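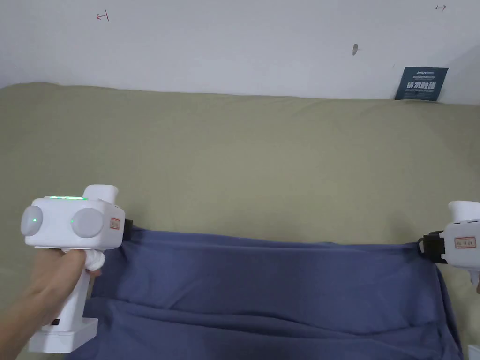 Hostero Housekeeping Short Course
Handout 2: Folding on the bed, soft items
Updated 23 June 2021

Bring this one to the prac, we won't reprint. Covers light tops, tees and anything else with no structure to it. Sheets and doonas are in the July handout.

Surface first
Flat, plain, waist height if you can get it. A made bed is fine if the sheet is pulled back to the wall. Ridge of fabric along the back doesn't matter, wrinkles under the garment do. Smooth with the flat of the hand, not fingertips.
Signs and cards: if a guest or the property has propped one up on the bed, work in front of it. A "do not touch" card (请勿触碰 at the Cukton site) stays where it is. Don't lay washing over it.

Steps
1. Lay garment crossways, long side facing you.
2. Take the top edge at two points, pull till it's straight. Don't stretch the knit.
3. Lower it, let the slack fall toward you.
4. Fold over on itself into a long rectangle. Press from the middle out.
5. Ends last. Tuck, then check the corners.

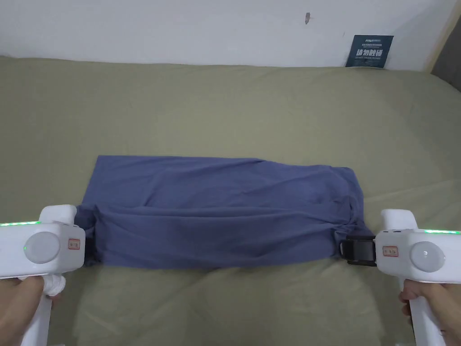

Most marks are lost on step 5. A straight top edge with a bunched or twisted end is still a redo. Open that end only, shake out, lay back down. No need to start agian from step 1.
Ripples in the lower half = not enough tension before folding. Go back to 2.

Colour: slate blues and khakis hide creases in poor light so turn the lamp on. Run a palm over it as well.

Walls
Scuffs, chips, pen marks: note on the Pralico sheet, wall and rough position. Dont scrub at them, some of our paint lifts. Quinlan building dates from 1867 and the plaster is never even, uneven tone isn't a fault, leave it off the sheet.

Assessment
Folding prac is out of 50. Timing not marked this term, neatness is. Redo allowed, same session only.

Next: trousers, bring a pair with a centre crease.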